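3.2 Bench layout and recorded trials

The Testmont student team submitted its interim report in February. The present section covers the two-arm kitchen bench only. Each trial was logged by the supervising student and checked against the controller record before being added to the project total of 1,506.
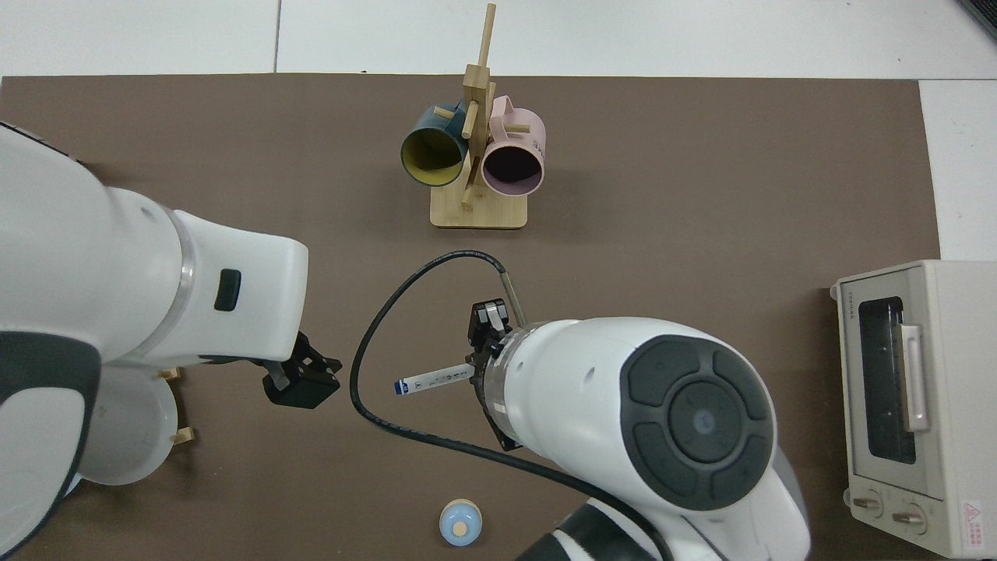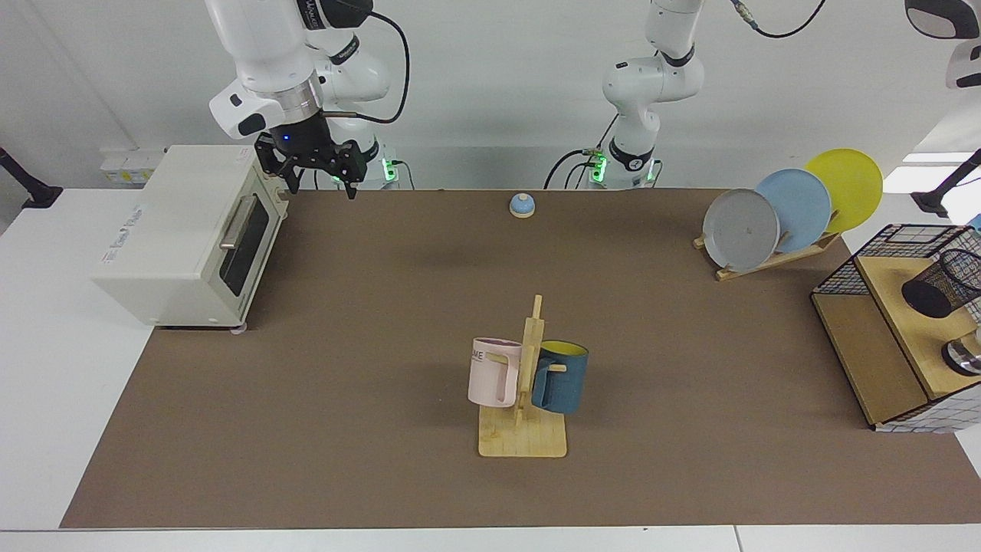

Grasp planning for hanging objects remains the principal task for the coming term. Handles vary in thickness and in the direction they face, and the planner must select an approach for each. The mug tree, with its short horizontal pegs and two mugs, was adopted as the standard test piece. The team has set a target of 2,000 trials and requests a further 40 hours of bench time.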